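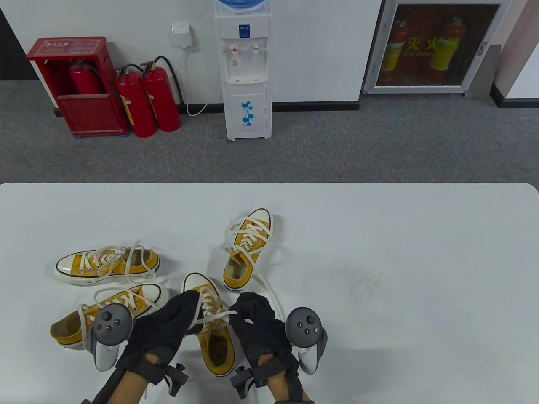

The shoelace does not need your help

Every September I get the same mail. Some company has fixed the shoelace. This year it was a little packet of stretchy loops from an outfit called Romosora, with a card promising that I would never bend down again. Last year it was a dial. Before that it was magnets, which I tried for 2 weeks and which picked up every paper clip in the office.

I write a column for people who buy ordinary things with their own money, and I would like to say a word for the plain cotton lace before somebody disrupts it out of the stores.

The case against laces is always time. The card from Romosora says you could be "living" during the seconds you now spend tying. Fine. I tie my shoes in the morning, usually while waiting for coffee, and I take them off at night, usually while listening to the radio. I don't know what life I was supposed to be living in there. The man who wrote the card has presumably been using his saved seconds for something, and I would like to see the results.

I'll grant the other side one thing. Canvas high-tops are a pain. There are a lot of eyelets, the collar is stiff when new, and you can't get your foot in without loosening the whole run halfway down. If you own a yellow pair, as I do, everyone will notice when you have done a bad job of it, with one loop hanging to the floor and the tongue shoved over to the side. Kids' pairs are worse. Zineb Kettani, who ran the after-school room in Tristville when my son went there, used to keep a bench by the door just for high-tops, and going-home time started early on account of it.

But look at what the replacements ask of you. The stretchy loops come in a fixed length. Mine were too loose at the ankle and too tight over the toes, and the instructions suggested I buy the other size. The dial worked well until a bit of grit got into it, and then I had a shoe I could not take off in somebody else's hallway. A lace that goes wrong can be untied, cut, or swapped for a piece of string. I have walked home from a ball game on a piece of string.

There is also the matter of money. I paid 3 dollars for my last laces at Hoekstra, the hardware store, where they hang near the picture wire. The Romosora loops cost more than that before shipping. The dial shoes cost 77 dollars on sale, and when the dial went, so did the shoes.

What bothers me most is the line that tying is a skill children no longer need. I heard it from Thijs Van Leeuwen, a neighbor I otherwise agree with on most things, and he said it the way people say it about cursive. His two girls are in hook-and-loop straps and he sees no reason for them ever to come out. I asked what they would do with a hooded sweatshirt, a trash bag, a kite, a boat. He said they did not have a boat.

You can't learn a bow by having it explained. I have tried to write down the steps and it reads like directions to a house I've never visited. You learn it with a shoe in front of you, opening toward you, the toe pointing away, both ends in your fingers and the whole thing going wrong until it doesn't. Put the shoe on a table if you like. I know teachers who insist it has to be on the foot, and I think they are making it harder than it is. A child bent double can't see anything. Start on the table, undo everything, get the two ends even, and let them pull as hard as they want.

And please skip the practice boards. Killembridge sells a flat cardboard shoe with holes in it that slides all over the place and has no tongue. A real sneaker has some weight and holds its shape, and every house with a child in it already has one.

I don't want to get sentimental here. Laces get gray and the tips come off. The round waxy kind sold for dress shoes won't stay tied for anybody, and I wish whoever likes them would explain why. If your hands hurt, or your back does, buy the loops or the straps or whatever works and pay no attention to me. Those products were good ideas for the people who needed them. My complaint is with the card that tells everyone else they have a problem.

I gave the Romosora loops to my brother-in-law, who runs. He wore them on Monday and mailed them back. He says they squeak.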